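How to load a dish rack so stuff dries

Quick one, dinner's in the oven. My sister-in-law Celina Kubiak asked how I do the rack, so writing it down once.

You need: a wire rack, a utensil holder, a dish towel, a bit of counter. Mine is an old Nilladska, 69 zloty at the market, still fine.

1. Empty it first. All of it. Don't stack clean on top of yesterday's.

2. Utensils go in the holder, heads up, handles down. Spatulas and ladles at the back so they lean on the wall and not on your plates. Knives – blade down, always.

3. Boards next. Stand them on edge between the wires, tilted a little. Never flat, wood warps. I lost 2 nice ones that way before I learned. Round boards roll, so wedge them toward a corner.

4. Plates in the dividers, big ones first. Skip a slot if they're deep. All facing the same way.

5. Bowls and cups last, upside down but propped on the rim a bit. Air has to get under or you get that cloudy ring.

6. Leave it. Go do somthing else. Wood stays out overnight, I don't put boards away before morning.

Extra bits:

Pots don't go in the rack. Towel on the counter, pot upside down on the towel.

Zigzag dividers bend if you force thick plates in. Push them back by hand, gently.

Once a week take everything out and scrub the wires. Old toothbrush, vinegar, hot water. The corners get gunky frist.

If the rack is full, stop washing and dry a few by hand. A big pile just slides.
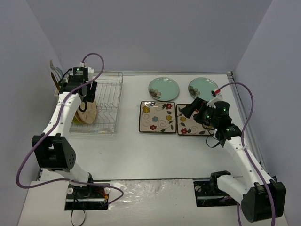 Wire rack with a round wooden board on edge, utensils at the back.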